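How to run the gripper table at an open day

Quick notes from Thursday, for whoever does the next one at Srithong. Typing this fast, sorry.

Before doors
Table in the middle of the room, chairs pushed back. Charge everything the night before. Tape down cables where visitors walk. We had 41 signed up, slots of 4, and that was plenty.

Starting a session
1. Demonstrator sits first. Visitors watch one full round before touching anything.
2. Both grippers down on the table, side by side, fingers pointing to the middle. Start recording from there. Every time.
3. Say out loud what the task is. "Pick up the apple, put it back on the plate." Short is good.
4. Go slow. Slower than feels natural. Keep the printed markers uncovered, sleeves too.
5. Back to the start position, stop, save.

If tracking drops out, don't wiggle the grippers around. Put them down, wait for teh tone, begin again. Bad rounds get deleted same day, not "later".

Kids under ten: one gripper only, adult next to them.

Questions you will get: does it learn right away (no), how many rounds do you need (we have 3652 so far, Womwood set included), can I take one home (no).
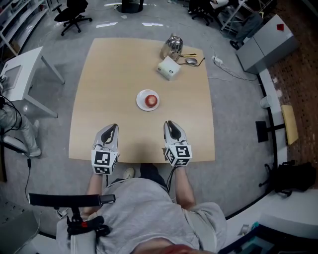
Filed under: Demos & Open Days

Start position, both hands. Apple on its plate a short reach ahead of the fingertips, kettle farther back. Elbows loose, wrists straight. Leave the cable on the right gripper some slack or it pulls on the turn.

After closing: copy the drive, label it with room and month (ours says October), wipe the finger pads. Apples go in the kitchen, get new ones next time. Sign-up sheets to Anong Jaidee, she needs them before the weekend so pls dont sit on them.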